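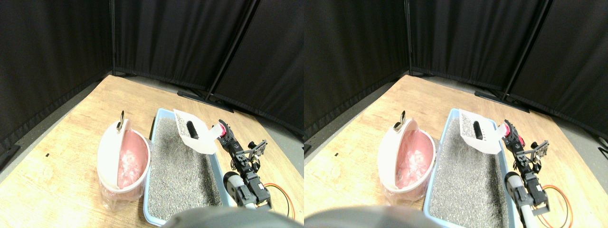 I have been grinning about this since lunchtime, so forgive the length. We finally got a full set of litter scooping demonstrations recorded, start to finish, and I got to do most of the driving!

Some background if you're new. I spend a good part of my week (and too many of my evenings) at a small shared workshop called Zusik, where a few of us are trying to teach robot arms to do the chores people put off. The project name is Pultovness, which started as a typo in a shared folder and stuck. The idea is simple enough to tell my mother. I steer the arm through a chore while the computer records every joint and every camera, then I do it again, and again, and later a model learns from the pile of recordings and has a go by itself.

We started with folding washcloths back in spring. Then wiping, then putting lids on things. Litter was my pick. I have two cats and I wanted it badly.

What I love about scooping as a task is how much is going on in it. Picking up a block is mostly about where the block is. With a scoop you have to care about the angle going in, how deep you are, how fast you drag, when to tip it level, how long to shake, and then you have to carry the thing across to the bin without spilling and turn it over the bag. You already know how to do every bit of that, your wrist knows, and you have never once put it into words. Then you try to do it through a robot and you find out exactly how much your wrist was doing for you.

The litter is gray with speckles and goes in a light blue tray, and the bin is a white oval one with a flip-up lid and a pink inside. I was thrilled with the bin. Pink against white against blue makes it very easy to pick out where you're meant to be going when you are tired and staring at a screen. The bag is clear plastic and it crumples however it likes, so the opening looks different every time you change it. I've come to think this is good for us. A home bin is never going to have a neat bag in it either.

The first session was a mess. I dug too steep and plowed a trench down to the bottom of the tray, and the arm complained and stopped. Then I overcorrected and skimmed along the top with the scoop nearly flat, collecting nothing, like someone trying to take the foam off a coffee. We threw away 11 takes in a row. Eyerusalem Tufa, who built most of our recording software and has endless patience, finally told me to take my hands off the controls, pick up the scoop myself, and do it ten times slowly with my eyes on my own elbow.

So I did, and it helped a lot. I found that I don't push the scoop in at all. I sort of lay the front edge down, rock it, and let it slide under. The push comes later. And my elbow goes up early, well before I lift, which is the part I'd been leaving out. Back at the controls I started the elbow sooner and it felt right on the second try. I actually whooped, and someone in the next room came to see what was wrong.

A word on teleoperation versus moving the arm by hand, as I get asked this by email more than anything else. We have tried both.

Moving the arm by hand means you turn the motors soft, grab it and walk it through the motion. It's lovely for learning what the arm can reach. You feel it when a joint is about to run out of room, and you start to get fond of it – I did, anyway. The trouble is that your own arm is in the shot for the cameras, and the model sees a big pink forearm in every recording that won't be there when it's working alone. You can record the motion first and play it back afterward for the cameras, but litter moves. By the time you play it back, the tray is a different tray.

Remote control keeps you out of the picture and the litter only gets disturbed once. What you lose is touch. You can't feel the drag on the scoop through our controls, so you learn to read it by eye. A little heap builds up in front of the edge. When the heap gets tall you're too deep. I never noticed that heap at home in years of scooping, and now I can't stop looking at it.

We use two camera views set slightly apart, and I've gotten used to flicking between them. One of them tends to be better for judging depth at the tray and the other for the approach to the bin, though which is which depends on where I've left the arm. Black curtains go up behind the table. They make the workshop look like a puppet theater, and they mean nobody walking past to the kettle ends up in the training data.

The part that took longest was the shake. At home I give it four or five quick little shakes and I'm done. The arm can shake quickly, but it throws litter everywhere when it does, over the tray edge and onto the wood, and once into my coffee (I drank it, don't tell anyone). Slow shaking doesn't sift. What worked was a tilt: tip the scoop a bit to one side, hold, tip to the other side, hold. The fine stuff runs out through the slots by its own weight. It looks almost thoughtful when the arm does it. I've switched to doing it that way at home and there's less dust, so the robot has now taught me something, which seems fair.

For the clumps we used damp litter made up in the workshop sink with a spray bottle, patted into lumps of different sizes. No cats were asked to contribute. The lumps break if they are too fresh, so you have to make them and wait. We got into a rhythm of mixing a batch, going off to label the last set of takes, then coming back to record.

A few things I scribbled in my notebook, in case you're trying something along these lines:

Start the scoop in different places. I got lazy and always put it back at the same corner, and when Eyerusalem plotted the start poses they were all sitting on top of each other. A model trained on that will be lost the moment somebody leaves the scoop at the other end.

Record your fumbles if you recover from them. A take where I missed the lump, backed off and went in again is worth a lot, and I'd been deleting those out of pride. Delete the ones where you gave up.

Level the litter between takes, but not perfectly. I rake it with my fingers and leave the bumps.

Keep an eye on the cable. Ours is orange, so you'd think I would remember it, and I still let it creep toward the gripper in one session and had to stop and move it.

Take breaks. I was doing fine for the first hour and after that my takes got sloppy in a way I could only see the next morning. The speed goes up, the pauses vanish, and you start dumping before you're over the bag. Now I stop every 9 takes, stand up, and look out of the window.

And talk while you drive! I mutter "down, rock, slide, up, tilt, tilt, over, tip." It keeps the pace even, and when we cut the recordings into steps for labeling, I could hear myself saying where each step began. We hadn't planned that. Eyerusalem now keeps the audio on purpose.

We finished with 80 good takes, which was our target for this round. I know that's tiny compared with what the big labs collect. For one task on one table it has been enough in the past to get something that moves with the right idea, even when it misses. The washcloth model was hopeless at first with less than that, and it still reached for the correct corner every time, which gave us all a silly amount of joy.

The training run starts this evening. I'm expecting it to get the dig and the carry and to make a hash of the tilting, mostly since my early tilts were so different from my late ones. If that happens I'll go back and redo the early takes, and I won't mind a bit. Driving the arm is my favorite part of the whole project and I'd do it for an afternoon with no recording on at all.

After that we have to decide what to change. I'd like a second kind of litter, maybe the wood pellet sort, which rolls about and would need a whole new way of digging. Eyerusalem wants to move the bin to the other side of the tray and see how badly it goes. There is also talk of taking the setup over to Zawadzka in September for their open evening, and letting visitors have a turn at the controls. I think kids would be brilliant at it. My niece picked up the washcloth task in a couple of minutes and then asked if she could make it wave.

A reader in Flillodcombe wrote to ask whether a hobby arm would be strong enough for this. My feeling is that strength matters less than you'd expect if you take shallow scoops. Ours slows down noticeably with a full load held out over the bin, so I keep the loads small and go back more often. Check how far it can stretch with the scoop in hand before you buy anything, and remember the scoop adds a fair bit of length. Also put something under the tray to stop it sliding. I spent a whole morning chasing ours across the table before I thought of that.

I'll post again once the model has had its first try, good or bad. The cats send their regards and remain completely uninterested.

Last updated: September

Contact | Copyright Pultovness notes, all rights reserved | Back to top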